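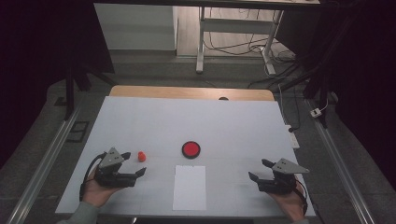

Two hand-held grippers in use at a table, with a red disc and a sheet of paper between them.

Grekix opens rental program for hand-held grippers

Grekix, which makes hand-held grippers for recording manual tasks, will begin renting them by the week in March. Until now the company has only sold the grippers in pairs, and mostly to labs that already owned robot arms.

The rental kit is called Brarkden. It includes two grippers, the cables, a carrying case and a license for the recording software on one computer. A week costs $150 per pair, plus a refundable deposit. Shipping within the continental United States is included both ways. Buying the same kit outright costs $1,654, and Grekix said that price will stay where it is for the rest of the year.

A person holds one gripper in each hand and does a job at a table, such as picking up small parts or folding paper. The software stores the motion of each gripper and the opening of its jaws. Customers can then use the recordings to train a robot fitted with the same kind of jaws. No robot is needed while the recording is being made, and the company expects that to be the main draw for small shops that are still deciding whether to buy an arm.

The grippers are wired, and Grekix has no plans to offer a battery version this year. The company said a cable keeps the weight down and avoids dropped data during long sessions. Some early customers have complained that the cables get in the way when the hands cross or when a task calls for reaching to the far side of a table. A longer cable will be offered with the rental kit at no extra charge, though it has to be requested when the order is placed.

Winberg, a packaging firm that tried the kit before the launch, used it for four weeks at one of its sorting tables. The firm said new users needed most of a morning to get comfortable with the grip, and that left-handed workers had no more trouble than anyone else. It recorded 91 sessions in the first week and threw out 20 of them, mostly for parts dropped near the end of a task. The firm was less happy with the software, which asked for a new calibration every time the computer went to sleep. Grekix said that problem has been fixed in the version that ships with the rentals.

Winberg has not decided whether to go on to a robot. It has kept one pair of grippers and is recording a second task, placing lids on small tubs.

Renters keep their recordings. The files can be exported in two open formats, and the license allows them to be used with arms from other makers. Training a robot from the files is not part of the rental. Customers can do that work themselves or pay for it through Seo, a service run by Grekix that takes in recordings and returns a trained model for a given arm. Prices for Seo are quoted by the job. The company would not give a typical figure, saying the cost depends on how long the task is and how many objects are involved.

Wear on the jaws is covered under the rental terms. Bent mounting plates and cut cables are not, and will be taken out of the deposit. Late returns are billed by the day. A kit can be kept for up to 12 weeks, and half of the rental fees paid in that time can be put toward buying it — but only for the same pair, and only if the order is made before the kit goes back.

Orders open at 9 a.m. Eastern on the first business day of March through the company's website. The first batch is small, and Grekix said schools and first-time customers will be served ahead of companies asking for several kits at once. Rentals to Canada are planned for the summer.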